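Clearing the Table Before Supper

Our table does everything. It's the desk in the morning, the mail counter at noon and the repair bench whenever something comes apart, and by late afternoon you couldn't set a plate on it if you tried! I used to do one enormous cleanup on the weekend (and dread it all week), but these days I spend a few minutes on it before I start cooking, and I'm so much happier with the kitchen. My neighbor Dennis Lyimo does his while the rice is on.

Start with whatever you drink from. Cups, glasses and cans go to the sink first, full or empty, so there's nothing left to tip over onto the paper. Rinse the cans and let them drain upside down on the rack overnight before they go in the recycling bag, and you won't get that sticky puddle in the bottom.
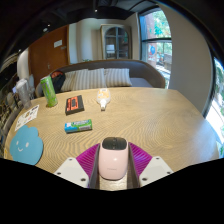 Small things are what really eat up a table, I find, much more than the big ones. Get yourself a shallow tray or the lid of a shoebox and sweep all of them into it in one go, without stopping to decide about each one. A pack of gum, a little white bottle with a nozzle, a flat black box with an orange label, they can all ride in the same tray until you've got the wood clear again. Then walk the tray around the house and drop things off where they live. Anything with a nozzle I stand upright in an old mug on the shelf, cap on tight, and I wipe the tip first with a bit of paper towel.

Flyers get one look. If there's a date on it you care about, write the date on the calendar and recycle the sheet right then. I kept a Vandmont flyer for 2 whole months once for a coupon I never used, so I do know how it goes!

For the wood itself, a cloth wrung out until it's barely damp, wiped along the grain, then a dry one right behind it. Go easy on the spray cleaners, and lift the tray when you wipe, please, don't just go around it.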